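Long-pile plush

Long-pile plush, also called shaggy plush or, in many sewing rooms, simply "shag", is a soft pile fabric whose fibers are left long enough to bend over under their own weight. It is used for stuffed toys, costume parts, cushions, slippers and all kinds of household odds and ends, and it is probably best known to most people as the stuff that a favorite childhood animal was made of. Its short-haired cousins, such as velboa and ordinary teddy plush, have a pile that stands up more or less straight. Shag prefers to flop, part and gather into tufts, and a good deal of its charm comes from that.

Construction

Most long-pile plush has a knitted backing with the pile fibers caught into its loops. Acrylic and polyester are the usual fibers, sometimes blended, and the backing may be given a thin coating to keep the pile from pulling out. The direction in which the fibers lie is called the nap. A toy maker will generally run the nap from head to tail and down each limb, as it would on a real animal, and a piece cut the wrong way round is surprisingly easy to spot even from across the room!

Cutting is done from the back, with a blade or the very tips of the scissors, so that only the backing is parted and the long fibers along the seam are left whole. After sewing, the trapped hairs are teased out of the seam with a pin or a wire brush – slow work, but it hides the join almost completely.

Color and tipping

Plush of this kind is seldom one flat color. In tipped plush the ends of the fibers are lighter or darker than the roots, and the surface seems to change as it is stroked or bent. Gray is among the most popular families, running from charcoal through silver to off-white, and it suits wolves, koalas, elderly bears and creatures of no particular species. Where the pile parts, the darker underlayer shows through, and this gives even a simple shape a pleasant sense of depth.
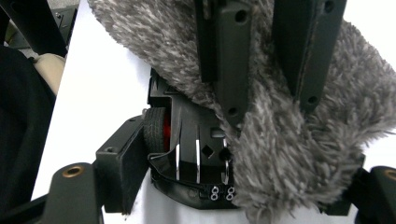 Gray tipped plush with a glossy black toy car. The lighter ends of the fibers show against the darker layer underneath.

The costume and toy maker Yaowalak Tanasarn, whose workshop notes circulated among hobby sewers under the title Tatunach, sorted her grays by the root color and paid little attention to the tips. She argued that the roots decide how a finished piece looks once it has been handled for a few years, and many home sewers have followed her in this. The fabric seller Zerkari later arranged its sample cards the same way, with the backing turned up at one corner for a look at the roots.

Shape and handling

Long pile hides the form beneath it. A narrow tube can look twice its real width, small features such as ears or toes may vanish altogether, and makers often exaggerate the pattern to allow for this. Arms and other slim parts are commonly cut longer than they would be in short plush, and stuffed firmly toward the tip so that a rounded end still reads as a rounded end. Pressing flattens the fibers and lets the true outline come through for a while, and it is a handy way to judge how much of a toy is body and how much is only hair.

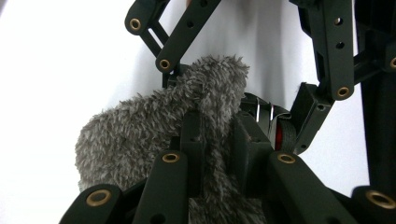
Mottled gray pile on a thick, rounded form with a narrower part ending in a rounded tip. The fibers lie flatter where they are squeezed.

Care

Shaggy toys gather crumbs, lint and whatever else is on the playroom floor, and they do best with a gentle shake and a brushing every so often. A wide-toothed pet comb works nicely, starting at the tips and moving back to the roots a little at a time. Many pieces can be washed by hand in cool water with mild soap, squeezed in a towel and left to dry in moving air. Heat is the great enemy – a hot dryer or an iron can frizz synthetic fibers for good, and no amount of combing will bring them back.

See also

Faux fur
Mohair plush
Nap (textile)
Stuffed toy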